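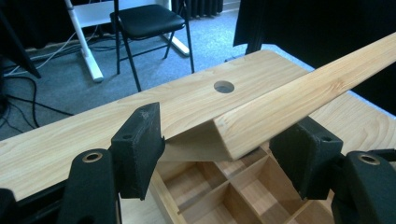 Project report: teaching a gripper to sort sticks
Muchen Cai
12/4/20

When we were asked in September to choose a project for the robotics option, most of my class went for something with wheels, and I very nearly did too. What changed my mind was an afternoon spent helping to tidy the woodwork store, where every offcut has to be picked up, looked at and put back in the right place. I came home thinking how nice it would be if something else could learn to do it, and that is how the project I ended up calling Ballow began.

The idea is simple enough to say. A person holds a two-fingered gripper in the hand and does the job with it, again and again, while a camera on the tool records everything. The recordings then go into a learning program, which tries to work out what the fingers ought to do next. I liked this approach because I could start collecting on the very first day, before I had understood much of the maths (I am still catching up on the maths, if I'm truthful).

For the task I chose square-section wooden sticks and a wooden tray divided into square cells. Each stick has to be gripped and put down with its end in a cell. It sounds like a job for a toddler, and in a way it is, but a toddler has a very good sense of touch and my gripper has none at all. All it has to go on is what the camera sees, and pale wood against pale wood gave the program a good deal of trouble in the early weeks.

I collected 2,000 attempts altogether, spread over more lunchtimes than I care to remember. Going back through them in the evenings was slow work but I rather enjoyed it, with a pot of tea and the radio on. I kept 1,853 and threw out the rest, mostly because I had let go too early or because my sleeve had drifted across the lens. From those I set aside a smaller group of 1,339 in which the stick was approached at a slant, as these turned out to be the ones the program found hardest and I wanted to train on them separately.

My first model, Grivora, was trained on everything I had kept. It was good at finding a stick and poor at judging where the end of it was, so it would travel along quite happily and then close its fingers on the air just past the tip. The second, Allura, was trained on the slanted group first and the full set afterwards. It was noticeably steadier, and on its best day it missed only 2 sticks in a whole session. I did a little dance, which my lab partner has promised not to mention.

There is plenty I would do differently. I should have written down the lighting for each session, as I now can't tell whether Allura is better on dull days or whether I simply want it to be. I would also mix in sticks of other thicknesses much earlier on. Next term I hope to try darker wood, and to fit softer pads to the fingers if the workshop can spare the rubber.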